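How to touch up scuffed paint on a metal bin or container

Nermin Gökçe, 26 Apr 2021

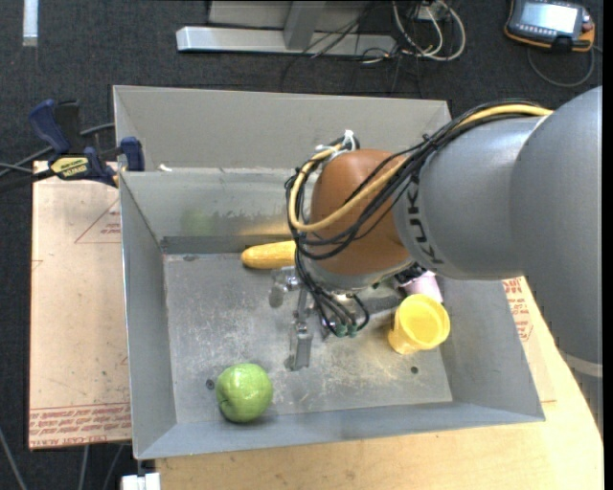
Scuffed paint and scratches inside a grey metal bin.

Bare steel rusts quickly once the paint has gone, so it pays to deal with worn patches early. The method below suits coal bunkers, feed bins, tool chests and the like. Allow a weekend, most of it drying time.

What you need

Wire brush
Medium and fine abrasive paper
Sugar soap and a bucket
Masking tape
Metal primer
Enamel topcoat
A 2 inch brush

Cleaning

Empty the bin and sweep out the dust. Wash the inside with sugar soap, rinse it and leave it to dry. Grease in the corners will stop the primer sticking, so go over those again.

Sanding

Brush off any flaking paint, then sand each patch with the medium paper until the edge of the old paint feels smooth under a finger. Finish with the fine paper. Stains that won't wash out can be painted over if the surface is sound - rust can't, and has to come back to bright metal.

Priming

Mask off anything you want to keep clean. Put on two thin coats of primer, taking each one a little past the edge of the bare area. Check the tin for the time between coats. Mine said two hours, but in a cold shed I left it overnight.

Topcoat

Stir well and brush out thinly. Sloping sides run easily, so work from the top and check back for drips after a few minutes. Give it a second coat the next day.

Leave the bin empty for nine days before putting anything heavy in it. The paint feels dry long before it is hard.

I did our feed bin in Woravport last May and the floor needs doing again, but the sides are still fine.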